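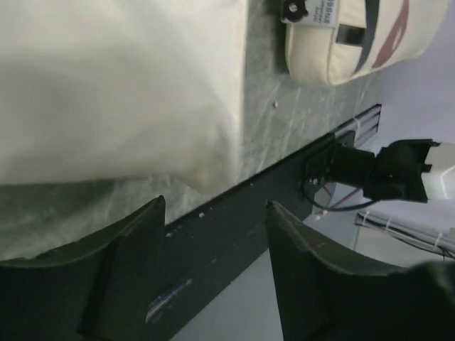 *Wrist camera view with the gripper open at the table edge. White cloth at left, cream padded item with tag at upper right.*

## Skandix SG-4 soft goods gripper kit

The SG-4 is a two-finger gripper and wrist camera kit for picking and placing cloth, bags, pouches and other items that do not hold their shape. It is supplied by Flemham as a retrofit for small and medium arms with a standard tool flange. The kit replaces the gripper only. Arm, controller and table are not included.

### Fingers

The fingers are molded in one piece, with a flat inner face and a curved top edge. The flat face gives line contact along a fold. The curve lets the finger slide over a table edge or a seam without catching. Fingers are held by one screw each and can be changed without removing the gripper body from the flange.

Standard fingers are dark green. A longer set for deep bins is sold separately under the Mernari name and fits the same mount.

| Item | Value |
|---|---|
| Finger opening, maximum | 100 mm |
| Grip force, adjustable in steps | 19 steps |
| Finger sets supplied | 4 |
| Communication | Serial, one cable |
| Camera position | Fixed, between flange and fingers |

### Camera

The camera is fixed behind the fingers and sees both fingertips at all times. This is a wide view, and objects at the far side of the table remain in it during approach. Near objects, including the finger bases, are out of focus. The focus is set at the factory for the area just past the fingertips and should not be changed by the user.

White fabric under strong overhead light will lose surface detail. Lower the exposure before adding more light. Folds are found by the shadow along them, and a flat, bright image gives the software little to work with.

### Working with cloth at an edge

Cloth that hangs over the side of a table can be gripped from below the surface line, with one finger outside the edge and one above it. Set the approach as follows:

1. Teach the table edge as a line with two points. Do not use the edge of the cloth.
2. Set the clearance for the lower finger. Rails, brackets and cable loops below the tabletop must be entered as keep-out zones.
3. Set the grip force to the lowest step that holds the fabric, then raise it by one.
4. Lift before pulling inward.

Patterned tabletops, including marbled ones, are accepted. Run the background capture again after any change to the surface, and clear small debris first. Stickers and scuffs on the edge strip do not need to be removed.

### Padded items

Pouches and cushions should be gripped across the body. Tags, clips and straps are detected as separate features and are excluded from the grip area by default. The exclusion can be turned off per item, but Ludivine Picard in applications advises against it for anything with a sewn-in label.

### Known limits

- Sheer or open-weave fabric is not supported.
- Stacked layers are picked as one. There is no layer separation.
- The serial cable must have slack at full wrist rotation. Units returned with cable damage are repaired at cost.
- Firmware from before May does not store keep-out zones after power-off. Update before commissioning.

### Ordering

The kit ships with gripper body, camera, finger sets, flange adapter, cable and mounting screws. Spare finger screws come in bags of 100. Adapters for Pruvost arms are ordered as a separate line.

Technical questions go to Danjuma Chukwu at the Flemham service desk. For trial units, contact Inna Hrynyshyn and include the arm model, flange drawing and a sample of the fabric.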